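Kitchen Corner and Play Food FAQ
Posted in October by the Plaltell house desk

Search this site Search Type a question Go

These are the questions we get most often from families staying at Plaltell, our short-stay house on Marmont. They cover the kitchen counter, the boards and trays, and the plush food that goes with them. If your question is about parking or check-in, see the general page.

Is the toy food supposed to be in the kitchen?

Yes. We keep it on the counter with the real things so that children can play at cooking next to an adult. Please don't move it to the bedrooms. It gets lost in the bedding and then goes out with the laundry.

How is it set out?

The fruit goes on the blue plate. The plate can go on any of the boards. We don't mind which piece is at the front or whether the banana is peeled all the way open.

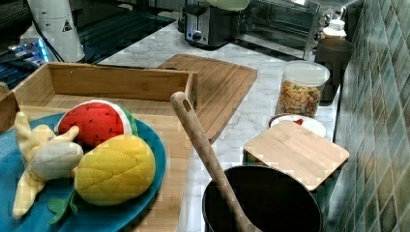
Guests also ask if they can push things around to make room. They can. The boards and trays all lift off the counter, and the toasters may be slid back toward the wall when they are cool. Leave at least 6 inches clear in front of a toaster while it is on, and keep the plush food on the other side of the counter.

Are the cutting boards for real food or for play?

Both, but one at a time. If you have cut meat or onions on a board, wash it by hand and let it dry before the toy plate goes back on it. The board with the groove is the best one for anything juicy. Do not put any of the boards in the dishwasher. We lost a good one that way – it split along the glue line.

How do I clean the plush fruit?

Wipe small spots with a damp cloth and a drop of dish soap. For anything worse, put the pieces in a pillowcase and run a cold gentle cycle. Air dry only. They take about 2 days on a rack. We tried the dryer once on low and the seams puckered.

What do I do with the wooden trays?

Use them however you like. Most people put snacks or tea things in them. Turned at an angle they take up less of the counter than you would expect, and a board will sit on top if you need somewhere higher to put a plate.

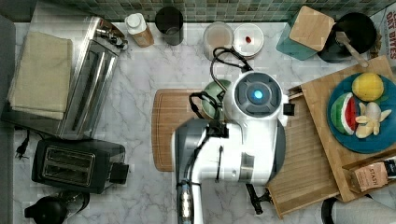
Photo: Zatano

The trays have no finish that will stand up to soaking. Wipe them out, dry them, and oil them if they start to look gray. We use plain mineral oil and leave it on for 90 minutes before wiping off the extra.

Can we use the food that is already there?

Anything in an open jar or canister is for guests. Sealed packages are too, but please tell us if you finish one so it goes on the shopping list.

Can I buy the same play food?

Our set came from Shi, a small shop that sells soft toys and kitchen linens. They change the fruit from time to time, so you may not find every piece. We paid $64 for the set, and that did not include the plate.

What age is it for?

We leave that to parents. The pieces are soft, but check the leaves and peel strips for loose threads before you hand them to a baby.

Comments

marmont_guest: The pillowcase tip worked on ours at home. The lemon took longer to dry than the rest.

tworivers: Is walnut oil OK on the trays?

Plaltell house desk: Please stick to mineral oil, we have guests with nut allergies.

kb: my daughter served me watermelon for breakfast every day of the stay. Do you know if Shi ships?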